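Robot open day with a simulator, worth bringing kids?

Kenza Zerouali
My two (9 and 12) are robot mad and I've seen that Evcombe is doing another open day. I gather most of it is a simulated robot on a screen, doing jobs in a dining room. Is there enough to keep them going, or is it a lot of standing at the back? We'd be driving 96 miles.

Jennylyn Pangilinan
Go! We went in May and I had to drag mine out. They put the robot's own view up on the big screen, so you're right down at the gripper with whatever it's working on, and my son was shouting "left a bit" along with half the room.
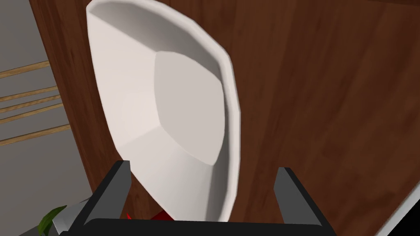
Ask for a turn on the controls as soon as you get in, they only take 4 kids per session and the list fills up fast. The presenter was lovely about dumb questions too (mine were the dumb ones). Bring snacks!

Milagros Ignacio
parking is bad. use the lot behind Coelho

Renato Lumbao
Seconding Jennylyn. My favorite part was when they switched to the view from over the shoulders, because you finally get both arms and the whole room together and can see how far it has to reach for things on the table. My daughter asked for that view again and they put it right back up for her.

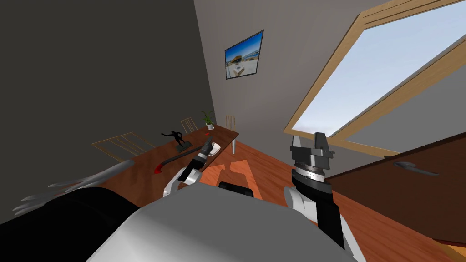 Left gripper over the white object on the table, right one raised

The talk at the start drags a little for a 9-year-old. I'd aim for the second session and sit on the right, the screen is easier to see from there.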